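Kurnley wall

A Kurnley wall is a non-load-bearing interior partition used in house renovation, built from a double row of light studs set on a floating base rail. It is fitted mainly in older houses where the floor is out of level or still moving, and where a fixed stud wall would crack at the ceiling line. The name comes from the town of Kurnley, where the method was first used in the refitting of row houses.

Construction

The base rail rests on a strip of dense felt and is held sideways by steel pins, which pass through slotted holes and allow the rail to rise or fall by up to 5 mm. The two rows of studs are staggered and do not touch. A gap of 31 mm is kept between them for cable and small pipe runs. At the top, the studs slide inside a deep channel fixed to the ceiling joists. The boards are screwed to the studs only, never to the channel, and the joint is hidden by a loose trim.

Door openings need a separate frame tied to the floor. The wall on each side is then treated as its own section, with a flexible seal at the frame.

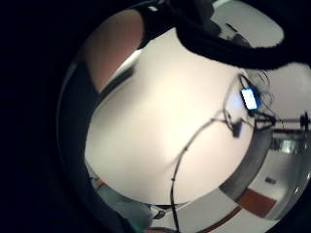 Device with a lit screen beside thin dark wires.

History

The builder Wolfram Kohlhase drew up the first version for a group of houses on Grurum Street, where plaster partitions had failed repeatedly over a filled cellar. His drawings show a single row of studs. The second row was added by the firm Schwerdtfeger, which took over the work and later sold the channel and rail as a kit. The Kekport housing program fitted the kit in 252 homes.

Limits

The wall cannot carry shelving or wall-hung cabinets above a light load unless a backing board is fixed between the studs - a change that closes part of the service gap. It is not suited to wet rooms, as the felt strip holds water. Sound control is better than that of a single stud wall of the same thickness, but depends on the seal at the ceiling channel.

See also

Floating floor
Deflection head
Staggered stud wall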